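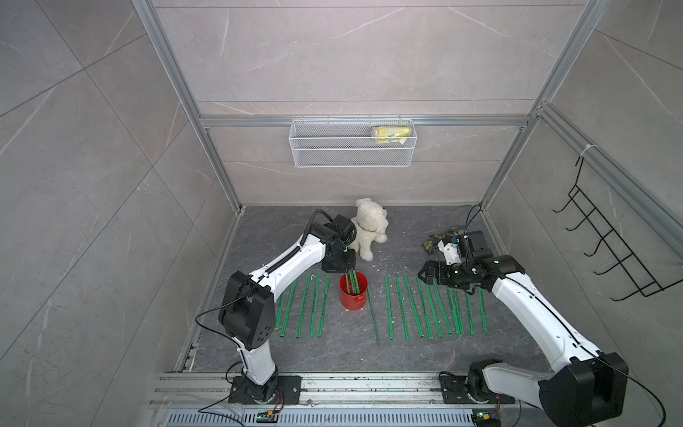
Lecture 7. Learning a sorting task from demonstrations

In the last lecture we spoke about how a policy can be learned from examples given by a human operator. Today we look at one method more closely, and we ask the question which most papers answer too quickly: when can we say that the task is done? The task for this lecture is called "sticks to bucket". Two arms share one floor, the green sticks lie on it, and each stick must finish upright in the small red bucket. A bundle already stands in the bucket, others lie flat to the left of it, and the largest group is spread on the right side, more or less parallel. Please keep this layout in mind, as we will need the difference between left and right several times.

Search this site Go

1. Why thin objects are difficult

A stick is long in one direction and very small in the other two. If the gripper closes a few millimetres too high, it takes air. If it closes too low, the fingers push against the floor and the arm must yield or stop. With a cube we have a comfortable margin, but with a stick we have almost none.

The second difficulty is the neighbours. When sticks lie close together, the fingers must enter between two of them. A policy which has learned only from single sticks will often grasp two, or will push the neighbour aside and then not recognise the new layout. In the terms of Lecture 4, the robot has left the distribution of the training states by its own action.

The third difficulty is the change of direction. The stick is grasped lying and must be released standing. Somewhere on the way the wrist has to turn, and if the grasp is not near the end of the stick, the lower part will hit the rim of the bucket.

2. The method

We follow the approach of Khoa Lại, in the form he taught it at the Miltville summer school in September. He calls it Unura. The idea is simple to say. The policy does not give one movement but a short sequence of movements (a "chunk"), and together with each chunk it gives a number between zero and one, the progress value. This value says how far the present stick is from its place in the bucket.

During training the progress value is taken from time: the start of a demonstration gets zero and the release of the stick gets one. During execution it is used in two ways.

(a) If the value grows, the robot continues with the chunk until its end.
(b) If the value stays the same or falls during 3 chunks, the robot opens the gripper, goes back to a safe height and plans again from a new image.

Rule (b) is called the retreat rule. Students often ask why the arm should open the gripper before it goes up. If it holds two sticks, or holds one badly, to carry them higher only makes the fall longer and the new layout harder.

3. Which arm should act?

In the simple version each arm takes the sticks on its own side, and only one arm may be above the bucket at a time. This is safe but slow when the sides are not equal. In our layout the right arm would have much more work than the left one.

The Đàm variant gives the choice of arm to the policy. It is faster in unequal layouts, but the two grippers come near each other more often, and a distance check must run beside the policy.

4. Result

The comparison below was made with 19 trials for each version. A trial is a success only if every stick stands in the bucket at the end and the bucket has not fallen.

Chunks only: 4 successes
Chunks with progress value and retreat rule: 7 successes

You see that the improvement exists, but it is not large, and with so few trials we should not be too sure of it. Most of the failures in the second version came at the bucket, in the turning of the wrist. The retreat rule cannot repair this, as the progress value is already high there and still grows when the stick touches the rim.

5. For the exercise class

Please prepare the following in writing.

- Explain why time is a poor measure of progress when the operator makes a pause in the demonstration. Propose another measure.
- Suppose that the rule in 2(b) waits for one chunk only. Describe what will happen in a layout where the sticks lie very close.
- Draw the region above the bucket which both arms can reach, and write a condition for entering it.

The reading is chapter 3 of the Alitz notes, without the part on force control. We come back to force in the next lecture.

Shares 4 Comments 3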